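Mug Swap FAQ
Prestville Community Kitchen

Last updated 23rd September by Moushumi Matubbar

The mug swap is back in October and I could not be happier about it! Last fall we filled every shelf in the Gorcombe room, and people were still turning up with boxes at closing time. These are the questions that land in my inbox most. If yours is missing, write to me or to Filipa Frade and we'll add it.

How does the swap work?
Bring a mug, take a mug. You get one token for each mug you hand in at the door, and each token gets you any mug on the shelves. There's no ranking by price or age. A gas station mug and a hand-thrown one are worth the same token, and I love that.

How many can I bring?
Up to 16 per household. We raised it from last year after Karthik Patwary begged on behalf of everyone who has inherited a relative's cupboard.

Do they have to be perfect?
No! Faded prints are fine, and so are tea stains if you've had a go at them with baking soda. Please leave chipped rims and cracked handles at home. Run your finger all the way around the lip before you pack it.

What counts as a mug?
Anything with a handle that you'd drink something hot out of. Espresso cups count. Travel cups with lids don't, mostly because the lids wander off. Soup mugs are a yes, and there are people who come only for those.

Can I bring a tray or a saucer too?
Please do. Trays have their own table and don't need a token. I'm a huge fan of a tray under a mug. It catches the drips, it gives the spoon somewhere to go, and the whole thing can be lifted out of the way when you need the counter for rolling dough. A long, shallow one with rounded corners is my favorite shape (so easy to wipe out).

What kind of mug should I look for?
Whatever makes you want to put the kettle on! If you're stuck, I always say start with straight sides, a flat bottom and a handle you can get a proper grip on. A plain white mug with a dark handle goes with just about any kitchen, and a cream tray warms it up nicely. Gray speckled counters are wonderful for this, as both the white and the cream show up so well.
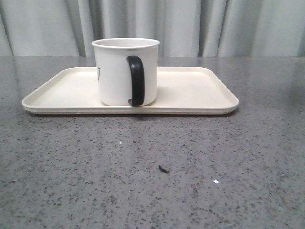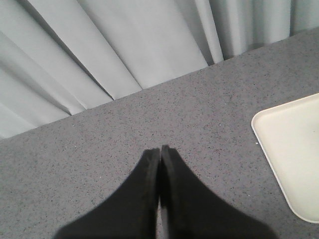
Gray speckled counter and pale curtain in both; the white mug with the black handle, on its cream tray, is in the first.

How should I pack mine?
Wrap each one in a dish towel or a sheet of newspaper and stand them upright. Stuff a sock inside if you have one spare. Handles are what break in the car, so turn them toward the middle of the box.

Will my new mug be clean?
It will have been rinsed and dried by us, but give it a real wash at home. For anything with a colored or printed outside, I'd go by hand the first time until you know how it holds up.

Is it microwave safe?
Check the bottom for a stamp. If there isn't one, or there's any metallic trim, keep it out of the microwave. We can't test them at the swap.

What about sets?
Sets stay together if you tie them with string. Two tied mugs cost 2 tokens, and so on up.

Can I come if I have nothing to bring?
Yes, yes, yes. Ask Sewwandi Sarkar at the door for a starter token. We hold back 300 mugs for exactly this, and they're good ones.

What happens to the leftovers?
They go to the Plaremine drop-in, where Sajib Bhuiyan hands them out with the first cup of coffee already poured.

Can I reserve a mug?
Sorry, no. You have to be there and spot it, and half the fun is the hunting!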